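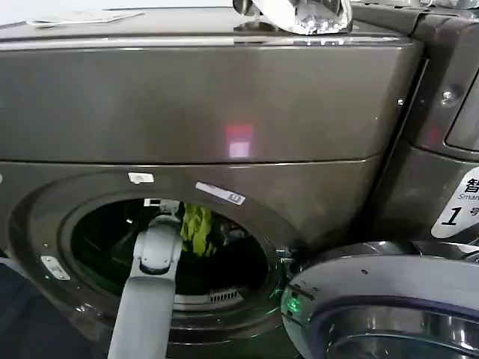

Mixed load in the drum, one yellow-green piece and the darker clothes.

Skumell laundry basket and Geler low crate, review after one winter

300 shares
40 comments

I bought these two together from Vandenberghe, the household shop, and I use them in the same corner beside the machines. I wanted to write about them because the shop page says very little, only the size and the color, and I had many questions before I paid.

The Skumell is the black one. It is plastic, with slot handles which are rectangular. It weighs 900 grams on my kitchen scale. I carry it full of wet towels two times each week, and the handles did not bend until now. The edge of the slot is a little sharp on the inside. When the load is heavy I feel it in my fingers, so I would have liked a wider rim there. A Skallum basket I had before was softer to hold, but it cracked at the bottom after one year.

Another point is the height. With a front loader you pull everything out low, and a tall basket is in the way of the open door. The Skumell I can push close under the door and the socks fall in it, most of them. Small things still go on the floor if I pull too fast.

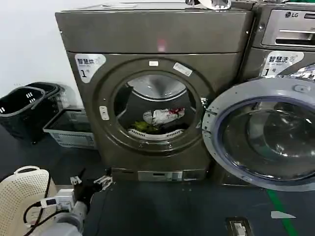
The black basket and the gray and white crate at the left, on the floor near the wall.

The Geler is shallow, with holes in the sides. At first I thought it was too low for anything useful. Now I like it more than the basket. I put there the things which should not go in the dryer, so that I do not forget and dry them with the rest. It is also easy to rinse in the shower. The white parts become dirty quickly, and dust stays in the holes, so please have an old toothbrush.

What I do not like: the two do not stack well. The crate slides when I put it on top, and it needs its own place on the floor. In a narrow room this is a real problem and you should measure first. The paper label on the Geler also left glue, and I needed oil to remove it.

I give four stars for the Skumell and four and a half for the Geler. If you buy only one and you have a dryer, I would take the crate and keep whatever basket you already have.

Was this review useful? 40 comments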